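Home Projects Workshop Letters Back Issues
4 min read

Syafiqah Hutapea built her robot arm on the kitchen counter, and when I got there it was still clamped to it. "Coffee first, or it'll sulk," she said. She calls it Lodhi (after a street she used to live on!) and it has eaten 19 weekends so far.

The job she picked for it is dishes. Why not blocks, like everyone else? "Blocks are boring. I own bowls." The one with the orange-red wreaths is her favorite test piece, upside down in the rack, and I winced on its behalf. 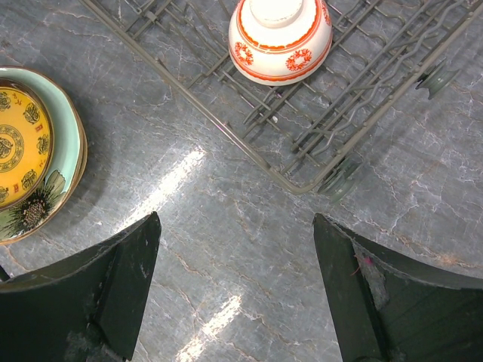 Issue 6

The green fingers are her third set. "Look at the tips, they're all scuffed. I kind of like them that way." Marble is the bigger headache: polished stone throws glare straight back at the wrist camera, so she mostly works after dark now, with the lamp turned to the wall.

I asked what she'd spent. "80 dollars on the motors, used. Don't ask about the rest." Next up is a softer grip, maybe by April.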